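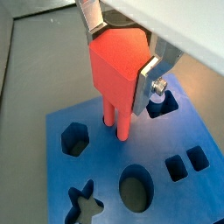
Shape sorters and peg puzzles: cleaning, sorting and storing

Shape-sorting boards get handled more than most toys and washed less than most. They also lose their pieces one at a time, and a board with a piece missing tends to sit at the back of a cupboard for years. These are the things we do at home and at the Plekwood toy library, where 263 sets go out and come back through the year.

Washing the board

Find out what the board is made of before you put it near water. Solid plastic can go in a bowl of warm water with a little washing-up liquid. Foam can be washed too, but squeeze it gently and give it a full day to dry. Painted wood should only be wiped with a cloth that has been wrung out hard.

The flat face is easy. The walls of the holes are where the grime sits, mostly in the corners. An old toothbrush does for hexagons and stars. For narrow slots and small peg holes use a cotton bud, or a bottle-teat brush if you still have one in the drawer. If the holes go right through, hold the board up to the window afterwards and look along the walls. Crumbs show up against the light.

Stand the board on its edge to dry, on a rack or against the tiles. Laid flat, it holds water underneath and leaves a ring on the worktop.

Washing the pieces

Put solid plastic pieces in a net bag and wash them in the bowl. Some will stand the top rack of the dishwasher, but check the maker's instructions. Lacey Marsden put a set through on the hot programme and the pegs came out bent enough that two pieces never went in again.

Hollow pieces are different. Water gets in at the seam and stays there. Wipe these with a damp cloth and leave them on a towel overnight. If one rattles or drips when you shake it, stand it seam side down on the radiator shelf for a couple of days.

Sticker glue comes off with cooking oil on kitchen paper. Leave it ten minutes, rub, then wash in soapy water. Felt pen on red or yellow plastic usually shifts with a baby wipe. On white it may leave a shadow whatever you do.

When a piece sticks

Check the hole first. Dried playdough is the usual trouble and a wooden cocktail stick will bring it out. If the hole is clean, run your thumb round the lower edge of the piece and feel for a burr. Fine sandpaper, 160 grit, takes it down in a few strokes. Wipe the dust off and try the fit before sanding any more, as a loose piece is worse than a tight one.

Foam boards swell a little when damp. Let them dry completely before deciding that anything needs sanding.

Pieces with pegs underneath should be lifted straight up. Levering them out sideways is how pegs get snapped. A snapped peg can be glued if the break is clean, but Carol Dawber, who does our repairs, won't send a glued one out to under-threes and neither would I. A loose peg is small enough to swallow.

Storing

Keep the pieces with the board. It sounds obvious, but the big tub of mixed shapes is where most sets come to grief. A drawstring bag tied to the board works well if there is a hole near the edge to thread the cord through. Keep the cord short, and take it off before the toy goes to a small child. Otherwise use a zip wallet large enough for everything. I bought ours at 49p each and they have lasted three winters.

Write the number of pieces on the bag in laundry marker. Draw round each piece on a sheet of card as well, and keep the card in the bag. Whoever tidies up can lay the pieces on it and see the gap straight away.

Boards keep best upright on a shelf, like books. Stacked flat, foam ones take the print of whatever is above them - we had one with a perfect tractor wheel in it.

Odd pieces

Give lost pieces a month before you give up. Look under the sofa cushions, in the toe of wellingtons and in the hoover bag. Orphans from other sets go in a jam jar by the door here, and parents look through it when they bring things back. Callum Blackburn found a green triangle in it last November that had been missing since his eldest was two. The youngest has the board now.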